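Every October my inbox fills up with promises that next year the house will look after itself. This time it was Olero, whose home helper will supposedly clear the table, fold the towels and water the ferns. There's a sign-up page and a deposit of $2,000. There isn't, as far as I could find, one minute of video without a cut in it.

I've been asking the same dull questions for years. How long does it take? Who put the things where the machine could reach them? What happens when the towel is inside out? I asked Olero all three and got a brochure back.

My friend Noreen Hayat thinks I'm too hard on them. She ran the packing floor at Tzanetos for 12 years and she likes a machine that does one job all day. So do I! Her old line taped cartons faster than any person could, and I'd never argue with it. But every carton was the same carton. My kitchen counter hasn't looked the same two mornings running since we moved in, and I don't see that changing — certainly not with teenagers.

Perrine Lebrun wrote to me after my last post (the grumpy one about the Nedia vacuum and the bath mat) to say I should stop looking at launch videos and look at plain tabletop work. Fair enough. Tidying is the chore I'd pay for first, and putting things on a shelf is most of what tidying is. It's also where I'd expect trouble. A flower pot is an easy shape until you add the leaves, which hang over the part you want to hold and hide whatever is behind them.

Plants, a small shelf and two arms:

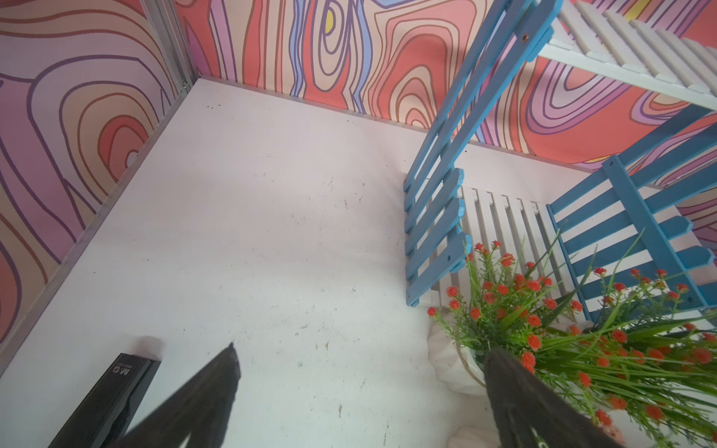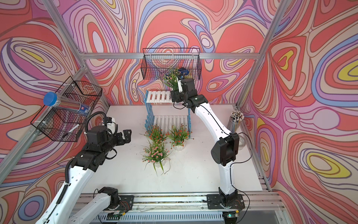

I'll grant that picking up a potted plant is more than I'd have believed a few years ago. My trouble is with the distance from there to a windowsill with a curtain in the way and a cat on it. Real plants shed, lean and get knocked. Real shelves already have stuff on them, and somebody has to decide what gets moved.

So I'm keeping my deposit. If Olero or Meletti or anyone else wants to change my mind, come and do 3 ordinary evenings in an ordinary house, dinner dishes included, with no one hovering over the stop button. I'll time it and I'll print the result, good or bad. Noreen has already offered her kitchen, and hers is worse than mine.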